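製品一覧 > ハンドツール > 手持ちグリッパー

Boten HG 手持ち式平行グリッパー(左右セット)
比較用:Kuller 製フィンガー付きモデルとの違いについて

商品番号:710
在庫:あり(左右セットのみ。片手だけの販売はしていません。片手だけ欲しいという方は毎月いらっしゃいますが、残ったほうの片手を引き取ってくださる方がいらっしゃらないので)

概要

ロボットアームに載せる前に、人の手で作業を試すためのグリッパーです。握って、トリガーを引いて、つかむ。説明書は76ページありますが、要点は今の一行で済んでいます。残りはケーブルのつなぎ方と、保証の対象にならない使い方の一覧です。

当店では仕入れる前に必ず自分たちで触ります。今回は Boten HG と、以前から扱っている Kuller の二本を並べて、硬いものから柔らかいものまで順番につかんでみました。硬いものについては、どちらもよくつかみます。木のブロックがつかめないグリッパーを売る会社はさすがに減りました。差が出るのは布です。布は誰に対しても平等に意地が悪い。

仕様

開閉方式:平行、トリガー式
本体:黒色樹脂
フィンガー:平型パッド(標準)
接続:有線、左右各一本
上部ブラケット:金属、穴あき(カメラやマーカーの取り付け用)
耐久試験:開閉4000回(当店で実施。担当者の人差し指の耐久試験も兼ねました)
付属品:ケーブル、六角レンチ、予備パッド、説明書
別売:Yoon 製コントローラー、延長ケーブル

Kuller との比較

トリガーの重さ。Kuller のほうが軽く、午前中は Kuller が好きになります。ただし軽いぶん、考えごとをしていると勝手に閉じます。Boten は少し重く、閉じるつもりのときだけ閉じます。午後三時を過ぎるとこちらの評価が上がりました。

パッド。Boten の標準パッドは平らで、テーブルの上のものを押さえるのに向いています。Kuller のパッドは先が細く、紙の端を拾うのは上手ですが、押さえる段になると頼りない。薄い布の端を Kuller で拾い、Boten で押さえるという組み合わせも試しました。たいへん具合がよく、値段もたいへんなことになります。

ケーブル。どちらも有線です。Boten のケーブルはやや硬く、輪になって横に張り出す癖があります。最初の二日ほどは肘に当たります。三日目からは肘のほうが避けるようになります。無線版の予定をメーカーに問い合わせたところ、「検討中」という、2017年から変わらぬお返事をいただきました。

握り。手の小さい方には Kuller をおすすめします。Boten の取っ手は誰の手にもほどほどに合わない太さで、これは設計者の公平さの表れと受け取っています。滑りはしません。

上部ブラケット。穴の位置は Bevaria の小型カメラ台とそのまま合います。合わないのはネジの長さで、付属のものでは一山足りません。当店でお買い上げの場合は、長いネジを袋に入れてお渡しします。袋に「ネジ」と書いてありますので捨てないでください。

布もので試した感想

評価は Gil-soo Min が担当しました。課題は、タオルをたたむ、靴下をそろえる、洗濯ネットのファスナーを扱う、の順です。以下は本人のメモからの抜粋です。

「タオルは問題なし。両手でつかんで持ち上げると、Kuller は角が一度抜けた。Boten は抜けない。靴下はどちらでもできるが、どちらでもやりたくない。」

「洗濯ネットは別の競技。生地が薄いので、つかんでいるのかパッド同士が挨拶しているだけなのか、指先の感触では分からない。目で見るしかない。中に服が入っていると、ファスナーを引くたびにネット全体がついてくるので、左で下の端を押さえておき、右をファスナーの端に寄せる。左の平型パッドはこのためにあるのだと思った。メーカーはたぶんそう思っていない。」

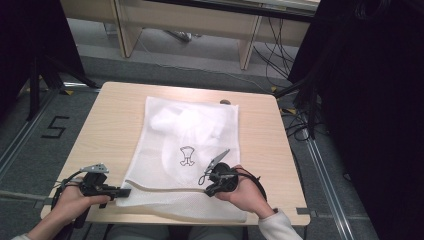 押さえる力は、強ければよいというものでもありません。Min によれば、強く押すとネットに皺が寄り、その皺がファスナーに噛みます。弱いと逃げます。ちょうどよい力加減は人によって違うらしく、社内で三人に試してもらったところ、三人とも自分の加減が正しいと主張しました。パッドの表面をゴムに替えると許容範囲が広がりますので、布を主に扱う方は予備パッドをゴム張りにするオプションをご検討ください。

なお Kuller で同じことをすると、右手側はむしろ楽です。先が細いので引き手に届きやすい。左手側は前述のとおり頼りなく、テーブルの手前に垂れた部分の重さに負けて、ネットがずるずると落ちていきます。左 Boten、右 Kuller が理想ですが、この組み合わせでの販売はどちらのメーカーからも歓迎されませんでした。

総合点(当店基準、100点満点)

Boten HG 79点
Kuller 76点

三点差です。この三点は主にトリガーに対する午後の印象によるものなので、午前中だけ作業される方は同点とお考えください。

よくいただくお問い合わせ

手袋をしたまま使えますか。
薄手なら使えます。軍手は無理でした。

ロボットアームにそのまま付きますか。
取っ手を外し、別売の変換プレートを付ければ付きます。取っ手を外すネジは四本で、うち一本は見えにくいところにあります。説明書には三本と書いてあります。

Yoon のコントローラーは必要ですか。
開閉幅を記録するなら必要です。つかむだけなら要りません。つかむだけの方にはもう少し安い道具もありますので、ご相談ください。

左右を間違えて持つとどうなりますか。
動きます。ただ、ケーブルが内側に来て、両手が親密になります。

貸し出しはありますか。
二週間まで可能です。4月に貸し出した一組がまだ戻っておりません。お心当たりの方はご連絡ください。怒っていません。

ご注文について

在庫分は翌営業日に出荷します。ゴム張りパッドをご希望の場合は、備考欄に「ゴム」とお書きください。丁寧な文章でなくて構いません。

ページ更新:2019/5/20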